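Two arms and one clothes rack, progress from the shared workshop in Sornstead. 1/9

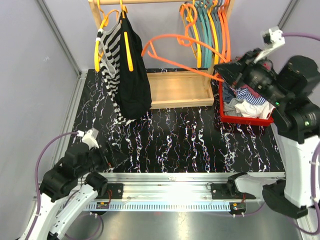 Right arm with an orange hanger, left arm waiting on its side.

The goal is simple to say: take a piece of laundry from the red bin, put it on a hanger, put the hanger on the bar. I work on it since March, mostly on Friday evenings when the big table is free. 2/9

Hangers were harder than I expected. When they are close together on the bar, the hooks catch each other and two come out at once. I now turn the wrist a little before the pull. It helps, but not every time. 3/9

The rail in front is the best thing I bought for this build. Before, each arm had its own board and they moved against each other. I had to measure again every week. 4/9

Software is called Nimia, my own small project. It has 626 recorded tries in it now. I hope to have 3,000 before summer, but I am slow. 5/9

Sleeveless tops are easier than shirts. With a shirt, the sleeve falls over the gripper and I must stop and begin again. 6/9

A question for people who know cables: mine go in a big loop to the wrist. Do you fix them along the links, or leave them free? I broke 2 connectors already. 7/9

Somebody asked about the black mat with the veins. I chose it for the look, I admit. Dark clothes are difficult to find on it, so maybe I will change to a plain light one. 8/9

Next: both arms on the same hanger. The best run so far is 11 hangers without my help, one arm only. I will post the wrist files under the name Sarnon when they are clean enough to share. 9/9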